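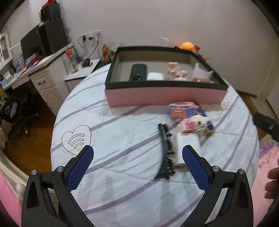 A table with a quilted cover and an open box of small items.

Tenancy & Housing Advice

1/ The Pusbridge Tenants' Advice Office has updated its guidance on household inventories. This thread summarizes the main points for residents of furnished and unfurnished rentals.

2/ An inventory is a written list of what is in a home and what condition it is in. It is used when a lease begins, when it ends, and when an insurance claim is filed.

3/ Tenants in furnished homes should keep two lists: one for the landlord's property and one for their own. Mixed lists are a frequent source of deposit disputes.

4/ Small belongings are often left out. Niloufar Tabrizi, who leads our casework team, advises grouping them by container and writing a single line for each group, with an estimated total value.

5/ Any single item worth more than $100 should have its own line. Record the maker, the model, the serial number and the month of purchase.
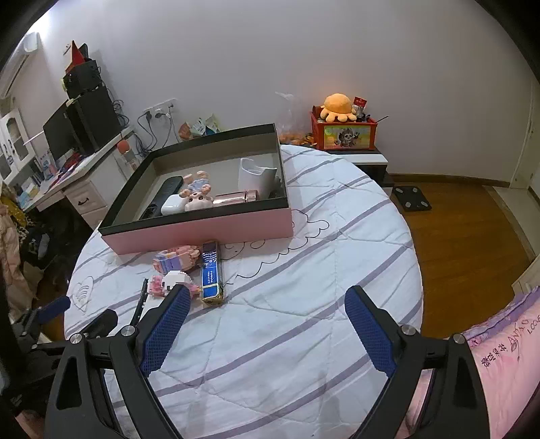

2 min read

6/ Bedding, curtains and rugs belong on the list. Note stains, pulled threads and worn seams on the day you move in, and ask the landlord or agent to initial the page.

7/ Many renters' policies limit what is paid for certain classes of goods. A policy with a $3000 limit on jewelry will pay no more than that, whatever the list says. Please read the schedule at the back of your policy.

8/ Receipts fade. Copy them when you get them and store the copies outside the home or in an online account. Bank statements may be accepted where a receipt has been lost.

9/ Our inventory form has been shortened and now has 38 lines. Additional sheets may be attached. The form is available at the front desk and by mail.

10/ Residents of the Alipour building whose leases end in December are asked to complete the form before their final walk-through. Questions about that building should be sent to Rommel Mangubat.

11/ The office does not set values or act for insurers. Appointments to review a completed form may be made by phone until 4 p.m.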